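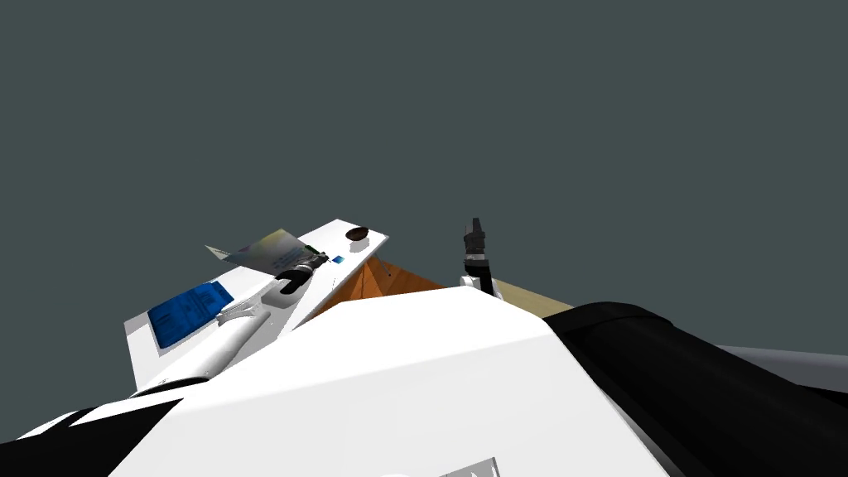
Blue item on a white table.

Home About us Programs Reports Contact

Clarside Community Meals Program
Progress report to the Odano Fund
June 9, 2023

This report covers the second period of funding for the Clarside Community Meals Program. It was prepared by Mhairi Forsyth, program manager, and reviewed by Desmond Ostrowski on behalf of the board.

1. Service delivery

The program delivered 461 hot meals in May to older residents and people recovering from hospital stays. The target in the funding agreement is 800 meals a month by the end of the grant. Growth has been steady in Clarside itself and slower in Tarnia, where deliveries began late while we waited for the kitchen lease to be signed.

Referrals continue to come mainly from the two medical practices and the district nurses. A small number of residents now contact the office directly. Chantelle Moodley has rewritten the intake form so that it can be completed over the telephone in one call.

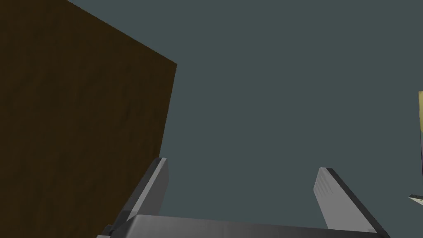 The Tarnia kitchen passed its food safety inspection at the first visit. The inspector asked for a separate hand basin near the rear door and for clearer labelling of allergens on meals held overnight. The labelling has been changed. A plumber has quoted for the basin and the work will be paid for from the maintenance line.

2. Staffing

Samira Matar was appointed as cook for the Tarnia site on a part-time contract of 16 hours a week. The driver position for the Mackay route remains vacant after one round of advertising. Morven Pollock is covering the route in addition to her coordination duties, an arrangement that cannot continue beyond the winter.

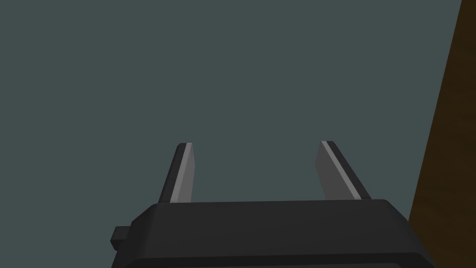 Gripper and brown surface, dark background.

3. Finance

Spending is within budget overall. Fuel and produce have both cost more than forecast, and the difference has been met by savings on the unfilled driver position. We request approval to move $1000 from recruitment to vehicle running costs. No other variation is sought.

4. Matters for the next period

Residents on the Mackay route have asked for a later delivery time. A change would suit most of them but would clash with the kitchen's cleaning schedule, and we are discussing a trial on two days of the week.

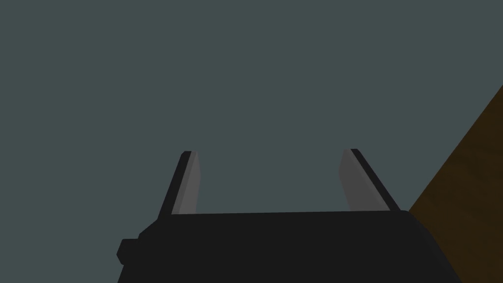
The menu will also be reviewed with the dietitian before the colder months. Soft meals are in greater demand than the original proposal allowed for, and portion sizes for these need to be set again. The revised menu will be sent to the Fund with the next report, together with the result of the second round of driver recruitment.

Questions on this report may be directed to Mhairi Forsyth at the Clarside office.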